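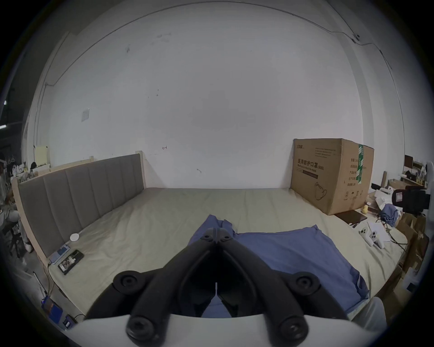 Le lit à tête grise, drap beige et tissu bleu

Réunion de février de l'association du gîte Burdale, notes prises par moi (Bereket Yilma), à relire avec indulgence !

On a commencé vers 18 h par les comptes. Il reste 1325 euros, une fois payée la facture Umeck pour la chaudière.
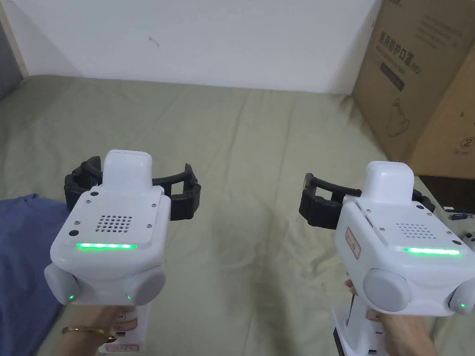

Zhiqiang Du voudrait ouvrir dès avril, moi je préfère mai (les nuits sont fraîches là-haut). Vote : mai, de justesse.

Ensuite le toit, et là on s'est un peu emballés... Le devis Bilton monte à 924 euros, on l'accepte. 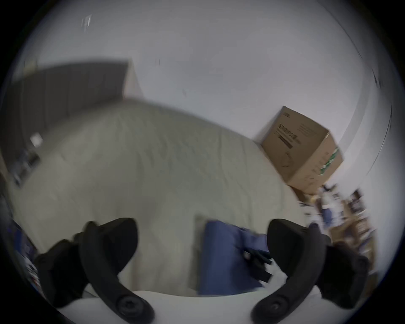

Pour le sentier, j'appelle la mairie. Zhiqiang garde les clés jusqu'à la prochaine fois.

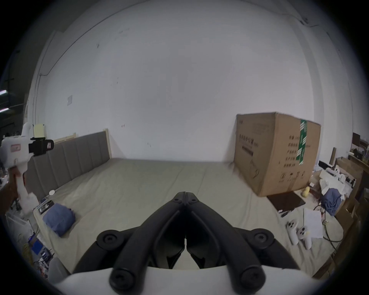
Tarif de la nuitée : inchangé. Reste la question du pain, reportée, il était déjà 20 h 30 et tout le monde avait faim.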